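Foire aux questions – chambres et lessive
Maison Pasham, location au mois

Les réponses qui suivent ont été rédigées par Pacita Belmonte, qui gère les entrées et les sorties, et relues par Murdo Tennant, qui trouvait les premières versions trop aimables. Mise à jour : novembre 2018.

Y a-t-il vraiment une machine à laver dans la chambre ?

Oui, dans la chambre 28. La salle d'eau du palier mesure à peu près la largeur d'un locataire, et il a fallu choisir entre la machine et le locataire. Elle est donc à côté du lit. On s'y fait vite, et l'on découvre qu'il est assez commode de trier son linge assis. 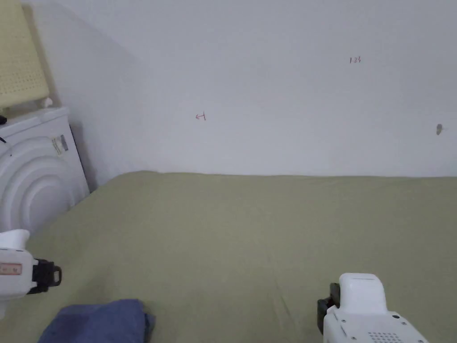 Chambre 28 : le lave-linge à hublot et le grand lit, drap vert olive.

Faut-il réserver la machine ?

Non, si vous occupez la 28. Les autres locataires passent par la feuille accrochée dans l'entrée et demandent l'accord de l'occupant. Frapper à la porte avec un panier plein dans les bras ne constitue pas une demande d'accord, c'est un fait accompli.

Quels sont les horaires ?

De huit heures à vingt et une heures. L'essorage s'entend dans la 27 et, d'après Bienvenido Manalo, jusque dans la cour. Un cycle lancé à vingt heures cinquante-cinq ne finit pas à vingt et une heures, nous avons vérifié le calcul.

Quelle lessive utiliser ?

Celle que vous voulez, en liquide. Une dose, pas trois : le linge ne sera pas trois fois plus propre, mais le bac sera trois fois plus collant. Vous trouverez des flacons chez Mercado, au coin de la rue, qui ferme entre midi et deux.

À quoi sert la mousse jaune pâle posée sur la machine ?

On nous demande souvent si elle est à jeter. Elle ne l'est pas. Si elle vous gêne, signalez-le et nous la déplacerons. Merci de ne pas la descendre au local poubelles, elle en est déjà remontée une fois. Elle ne passe pas en machine non plus, même pliée, même à froid, même en insistant.

Je n'ai pas de table. Où plier mon linge ?

Sur le lit. C'est la plus grande surface plane de la chambre et elle est à la bonne hauteur pour peu que vous acceptiez de vous pencher. Tendez d'abord le drap, sinon vous plierez les plis du drap avec ceux du linge. Le linge doit être tout à fait sec : un T-shirt posé humide sur un lit donne, le soir venu, un lit humide.

Comment plier un T-shirt pour qu'il tienne dans l'étagère ?

L'étagère Rendness du couloir a des cases étroites, et la méthode « en boule » y montre ses limites dès le quatrième vêtement. Voici celle de Shuk-fan Tsang, qui a tenu la lingerie d'un hôtel et en garde des opinions :

1. Étalez le T-shirt face contre le drap, les manches bien ouvertes. Lissez du col vers l'ourlet avec le plat de la main.

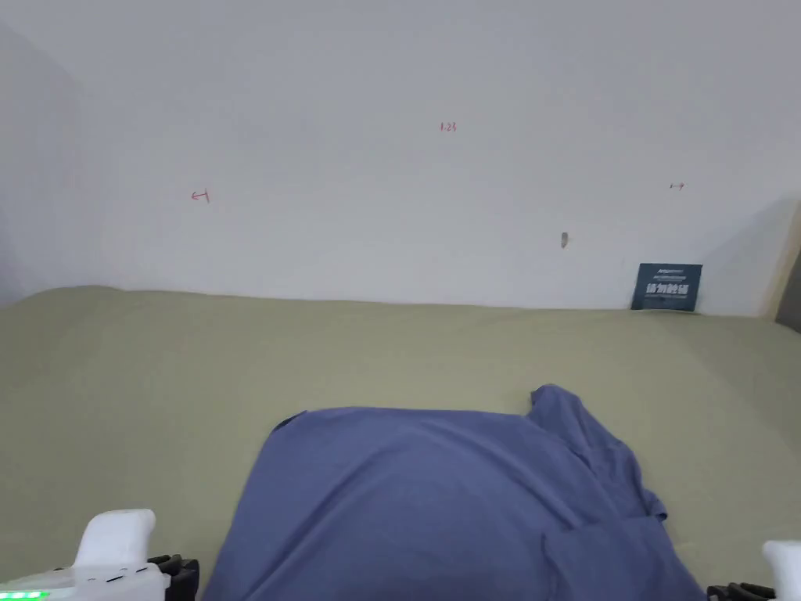 2. Rabattez un côté vers le milieu, dans le sens de la longueur, puis repliez la manche sur elle-même.

3. Faites pareil de l'autre côté. Les deux bords se rejoignent presque. S'ils se chevauchent, recommencez ou assumez.

4. Remontez l'ourlet jusqu'à deux doigts du col, puis pliez encore une fois en deux.

5. Rangez debout, pli vers le haut. On voit ainsi tous ses T-shirts d'un coup, y compris ceux qu'on espérait avoir perdus.

Et les draps-housses ?

Shuk-fan assure que cela se plie. Nous l'avons vue faire, nous n'avons pas compris. Glissez les coins les uns dans les autres et faites de votre mieux.

Que veulent dire les petites marques rouges sur le mur, au-dessus du lit ?

Deux flèches et un nombre, tracés à la main. Laissez-les en place, s'il vous plaît. Ne les frottez pas avec une éponge magique : elle enlève la marque, puis la peinture, puis une partie de votre caution.

Je ne lis pas le chinois. Que dit le panneau bleu au pied du mur ?

请勿触碰, soit « prière de ne pas toucher ». La consigne est simple et vaut dans toutes les langues parlées dans la maison. Ne vous en servez pas comme cale-livres.

Combien coûte une lessive ?

Rien pour l'occupant de la 28. Pour les autres, un jeton par cycle. Le carnet de jetons se retire auprès d'Amado Sison, au bureau Grarna, poste 507. Il ne fait pas crédit, il ne fait pas la monnaie sur un billet de 100, et il est pourtant très apprécié.

J'ai retrouvé une chaussette qui n'est pas à moi.

Déposez-la dans la boîte du couloir. Elle y sera bien entourée. La boîte est vidée chaque année en mars, et aucune paire n'a encore été reconstituée.

La machine affiche une erreur, que faire ?

Fermez le hublot pour de bon, vérifiez que le robinet d'arrivée est ouvert, relancez. Si elle persiste, appelez le poste 741 et laissez le linge où il est. Ne forcez pas la porte : elle gagne toujours, et la poignée se commande à l'unité.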